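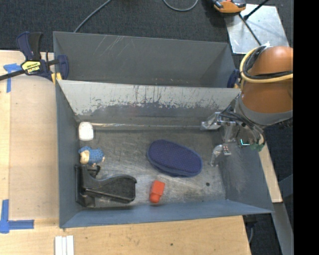 Sunday, test kitchen, late afternoon

Third go at the injera batter for the Habte supper. Still not convinced by the method we were handed, which says three days' ferment at room temperature and a "lively" smell. Lively compared with what? The first batch smelled of very little and the second smelled of nail varnish, and both were supposedly on schedule.

Today's batch: 546 g teff flour, all of it the brown Bomar stuff, water to a loose pancake batter, and 60 g of starter from the jar at the back of the fridge. No wheat flour this time. The printed recipe says a bit of wheat "helps beginners". It may do, but then half the table can't eat it and we've stopped making the thing on the menu.

Poured off the dark liquid this morning. Cooked a ladleful of the batter with water to a paste, let it cool, stirred it back in. Two hours later there were bubbles all over the top, more than either earlier batch managed. I'd like to credit the cooked paste but I also moved the tub nearer the boiler, so that's two changes at once and I can't say which did it. Should have split the batch. Will split the next one.

Pan notes:

- Flulum flat pan, medium heat, lid on. First one stuck in the middle and tore. Wiped with oiled paper, second came away clean.
- Eyes (holes) good at the edge, patchy in the centre. Pan is hotter in the middle than the makers let on.
- Pouring from the outside in gave a more even sheet than starting in the middle.
- Lid dripped on number four and left a gluey patch. Tea towel round the lid from then on.
- 15 made, 11 fit to serve. I ate one of the others.

Taste: sour, quite clean, slightly bitter at the end. Whether the bitterness is the flour or the ferment I don't know. The label claims the flour is "naturally sweet", and I have yet to find the sweetness.

Stews. The red lentil one is fine and I'd leave it alone. Onions cooked dry for a long time before any fat goes in, which I doubted, and which does give a thicker sauce. The chickpea flour one caught on the bottom again — it wants a heavier pot. Cabbage and carrot needs less turmeric. At the moment it tastes of turmeric and looks like custard.

Spice blend from the Arkport shop: bought as "hot". It isn't, particularly. Mostly paprika and fenugreek to my mouth. I used over twice the quantity in the recipe and it was still polite. Try toasting whole spices and grinding our own before paying for another bag.

Costs so far are 1114 in the book, flour being the worst of it. That's too much for a supper with one bread and three stews, and I don't believe the argument that people will pay extra if the card says "ancient grain". They might once.

Still to do before the November date:

- Split batch, one tub by the boiler, one on the shelf, same paste in both
- Try the ivory teff against the brown
- See whether they hold overnight wrapped in cloth (I say no, I've been told yes)
- Borrow a heavier pot
- Label the starter jar, it was nearly thrown out

Tub two fed and back in the fridge at half five.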